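# Clongate Rate Desk: Currency Forward Service
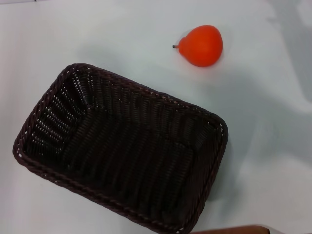
*A dark brown woven basket and a pear on a pale tabletop.*

The Clongate Rate Desk allows business clients to fix an exchange rate today for a payment due at a later date. It is offered to importers, exporters and property buyers holding a Skendar current account.

## Contract terms

- Minimum contract: $892
- Maximum term: 11 months
- Settlement window: three business days
- Currency pairs: dollar against euro, sterling and yen

Quotes are held for three minutes once displayed. A quote that lapses must be requested again and may differ from the first. Contracts may be drawn down in part, provided the full balance is settled by the final date.

## Deposits

A deposit may be required when a contract is opened. If the market moves against the position, the client may be asked to add funds. Deposits are held in a separate account at Tavares and are applied to the final settlement.

## Platform access

Forwards are booked through the Cerkar portal or by telephone. Each account must name at least one authorized dealer. Changes to the list of dealers are made in writing to Damilola Ibrahim, Client Services.

Forward contracts are binding. Early closure may result in a loss.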